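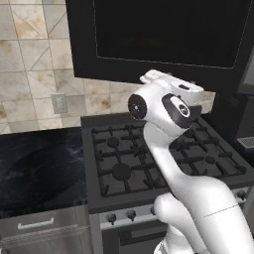 Zona de confeção com fogão a gás preto.

Sobre a Cludport

A Cludport é um gabinete técnico dedicado à ventilação de cozinhas domésticas e à verificação das condições de exaustão em fogos com aparelhos a gás. Trabalhamos para condomínios, projetistas, empresas de reabilitação e proprietários particulares. Não vendemos equipamento, não recebemos comissões de fabricantes e não executamos obra. O produto do nosso trabalho é um relatório com medições, cálculo e recomendações.

A sede fica em Candton, no edifício onde a atividade teve início. O laboratório de caudais ocupa o piso inferior e a sala de projeto o piso superior. Existe ainda um arquivo de plantas e relatórios, consultável pelos clientes mediante marcação.

Atividade

O serviço principal é a medição de caudais de extração em cozinhas ocupadas. A medição faz-se na boca de entrada do aparelho ou da grelha, com cone de captação e anemómetro de hélice, nas várias velocidades disponíveis e com as janelas fechadas. Repete-se depois com uma janela entreaberta. A diferença entre as duas séries indica se o fogo dispõe de admissão de ar suficiente, ponto que em edifícios com caixilharia substituída falha com frequência.

Em paralelo são registados a depressão interior em relação ao patamar ou ao exterior, o sentido do escoamento nas condutas coletivas e o estado dos filtros. Quando existe esquentador ou caldeira de tiragem natural no mesmo espaço, o ensaio de depressão é feito em primeiro lugar, com todos os extratores do fogo ligados em simultâneo. Um resultado desfavorável neste ensaio suspende os restantes e é comunicado por escrito no próprio dia.

Os outros serviços são:

- dimensionamento de condutas individuais e coletivas, com cálculo de perdas de carga;
- pareceres sobre a substituição de exaustores em edifícios com conduta comum;
- verificação de projeto, antes da obra, em reabilitações parciais;
- ensaios de estanquidade ao ar em troços de conduta acessíveis;
- peritagem em caso de retorno de fumos ou de odores entre frações.

Desde a abertura, foram concluídos 1448 relatórios, dos quais 423 dizem respeito a condutas coletivas. Estes últimos exigem acesso a mais do que uma fração, o que alonga os prazos. A marcação das visitas é tratada pelo gabinete, diretamente com a administração do condomínio.

Captação e recirculação

Grande parte das consultas que recebemos parte de uma dúvida sobre o aparelho colocado por cima do fogão. Em termos de ventilação, a distinção relevante é entre extração para o exterior e recirculação. Um aparelho em recirculação retém parte da gordura no filtro metálico e parte dos odores no filtro de carvão, e devolve o ar à divisão. O vapor de água e os produtos da combustão permanecem no fogo. O caudal indicado no catálogo, nesse regime, não pode ser contado para a renovação de ar.

O mesmo critério aplica-se aos micro-ondas de parede com ventilador incorporado, instalados sobre placas e fogões a gás. Alguns modelos admitem as duas configurações, conforme a orientação do ventilador e a existência de saída para conduta. A configuração efetiva tem de ser verificada no local, com o aparelho em funcionamento, e fica anotada na ficha de ensaio. A profundidade do corpo também conta: se o aparelho não cobrir os queimadores da frente, a captação nessa zona diminui, qualquer que seja a potência do motor.
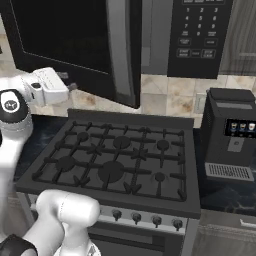
No último inquérito aos clientes ficou registado o seguinte comentário: «O relatório tinha uma tabela para cada velocidade e uma página só sobre a entrada de ar. Tínhamos pedido orçamento para um exaustor mais potente e afinal o que faltava era uma grelha na fachada. Gostaria que o resumo inicial fosse mais curto.»

O reparo relativo ao resumo foi aceite. Os relatórios passaram a abrir com uma folha única, que contém o resultado de cada ensaio, a classificação (conforme, conforme com reservas, não conforme) e as ações recomendadas por ordem de prioridade. O cálculo detalhado segue em anexo.

Equipa e meios

O gabinete tem 17 trabalhadores, distribuídos por medição, projeto e apoio administrativo. As visitas são feitas por dois técnicos. Quem mede não assina o relatório: a validação cabe sempre a um elemento da sala de projeto que não tenha estado no local, e que pode mandar repetir o ensaio se as séries apresentarem dispersão superior ao limite interno.

Dispomos de quatro conjuntos completos de medição. Cada conjunto inclui cone, anemómetro, micromanómetro diferencial, analisador de gases e termo-higrómetro. Os instrumentos são comparados entre si na bancada de caudais todos os meses e seguem anualmente, em novembro, para calibração externa. Durante esse período o número de visitas é reduzido. Os certificados em vigor são entregues com o relatório sempre que o cliente o solicite.

Projeto Broltmont

O Broltmont é o nosso projeto de acompanhamento prolongado. Num conjunto de edifícios de habitação com condutas coletivas de tiragem natural, foram instalados registadores de pressão e temperatura no topo e na base de cada prumada. O objetivo é conhecer o comportamento das condutas ao longo das estações, incluindo os períodos de inversão de tiragem no verão, que uma visita isolada dificilmente deteta.

Os dados são tratados com a folha de cálculo Panyasiri, desenvolvida internamente para perdas de carga em redes ramificadas. A versão atual aceita troços de secção retangular e derivações com ângulo variável. Continua por resolver a representação de condutas com deformações locais, caso comum em alvenaria antiga; nesses troços usa-se um coeficiente majorado, indicado no relatório. A folha é cedida a projetistas a pedido, sem custos e sem garantia de suporte.

Condições de trabalho com os clientes

Antes da visita pedimos a planta da fração, a marca e o modelo do extrator e a indicação das obras feitas nas janelas. Os filtros não devem ser limpos de propósito para o ensaio, dado que interessa medir o estado habitual de utilização. O acesso à cobertura, quando necessário, tem de ser autorizado pela administração.

O relatório é enviado em formato digital. As medições em bruto são conservadas no arquivo e podem ser pedidas por quem encomendou o estudo. Não transmitimos resultados de uma fração aos ocupantes de outra sem autorização escrita, mesmo quando partilham a conduta.

Texto revisto em 24 de setembro de 2022.

Artigos relacionados
Como ler uma ficha de ensaio de caudal
Admissão de ar em cozinhas com caixilharia nova
Condutas coletivas: o que pedir ao condomínio antes da visita
Filtros de gordura e filtros de carvão: manutenção
Broltmont: notas sobre a inversão de tiragem
Panyasiri: lista de alterações da folha de cálculo
Contactos e localização em Candton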